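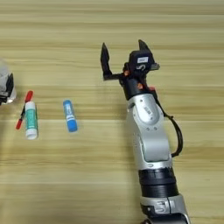 Courses > Wood Basics > Handout 5

Grain and finish. Read before Sunday, July 31, 2022.

Flat sawn = wide wavy figure. Quarter sawn = straight lines, moves less. Sand WITH the grain, stop at 180 for oil.

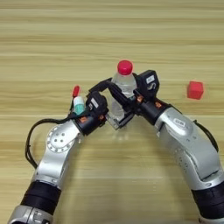 Wood moves across its width, hardly at all along the lenght. So slot the screw holes - 5 mm extra each side. Breadboard ends: glue the middle only.

Oil: thin coat, wait 20 min, wipe off. Lay rags flat to dry, they can catch fire.
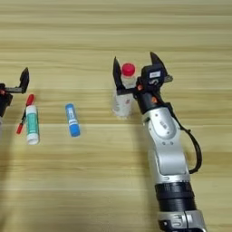 Bring a offcut for the finish test.

Contact: Jawad Pirzada | Back to top

Recent handouts
Glue-ups
Sharpening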